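Hilo larguito sobre si las máquinas ya pueden con las tareas de casa y de la tienda, que me lo preguntáis mucho desde que empecé a trabajar en Nerkunari y siempre contesto a medias. Poneos cómodos, que me enrollo. (1/7)

Mi abuela abrió su panadería en 1971 y murió convencida de que lo difícil del oficio era el horno. Yo pasé allí tres veranos despachando y os digo que a mí lo que me costaba era el mostrador: coger la pieza que te señalan, sin aplastarla, sin tirar la de al lado, y encima dando conversación. Pues en eso mismo andamos ahora, con robots y pinzas de servir. (2/7)

Cuando Jonatan Skjelbred (mi jefe, un santo) propuso la bollería como tarea, me pareció casi un capricho. Doblar toallas, vale, lo hace todo el mundo y queda bien en vídeo. Pero pensad en lo que hay en una bandeja: un bollo redondo y brillante, un hojaldre que se deshace por capas, un panecillo con sésamo, galletas apoyadas unas en otras. Cada cosa pide una fuerza distinta y hay que decidirla antes de cerrar la pinza. (3/7)
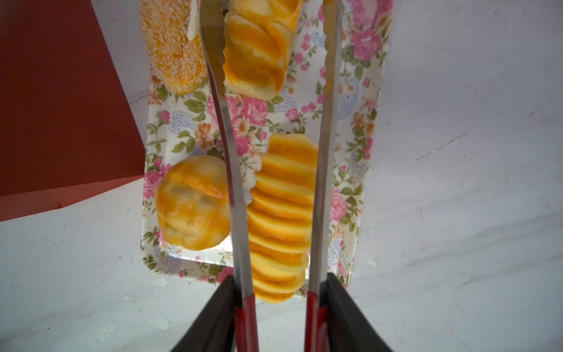
¿Puede un robot servir bollería hoy en una tienda de verdad? Con calma y con alguien cerca, a ratos; con cola en la puerta y clientes que cambian de idea, todavía queda bastante trabajo. (4/7)

Os doy un dato nuestro, de andar por casa. La semana pasada hicimos 57 intentos con hojaldres y me pasé la tarde barriendo migas, feliz, porque en los últimos ya salían enteros bastantes más que al principio. Con las galletas me peleo más: quieres una y la pinza se te lleva dos, o empuja la fila entera. Tyra Tangen, que es quien de verdad entiende de control en el equipo, dice que el día que saquemos una galleta de en medio sin mover las otras paga ella la cena. Llevo el restaurante elegido desde marzo. (5/7)

Y en casa, ¿qué? Pues depende muchísimo. Aspirar el pasillo, sí, hace años. Vaciar el lavavajillas de mi hermana, con los tuppers encajados de cualquier manera y una tapa que no es de ninguno, uf, ahí no me atrevo a poner fecha. En Sesholm, la cafetería de abajo, me piden un robot que recoja mesas y yo les digo que me vuelvan a preguntar en septiembre, y luego al otro septiembre, y así vamos tirando (me siguen poniendo el café, son un amor). (6/7)

Si tenéis panadería, bar o cocina de colegio, contadme qué tarea soltaríais primero, aunque os parezca una tontería. Las que más me sirven son las pequeñas y pesadas, esas que hacéis cien veces al día sin pensar. Leo todo, aunque tarde en contestar. (7/7)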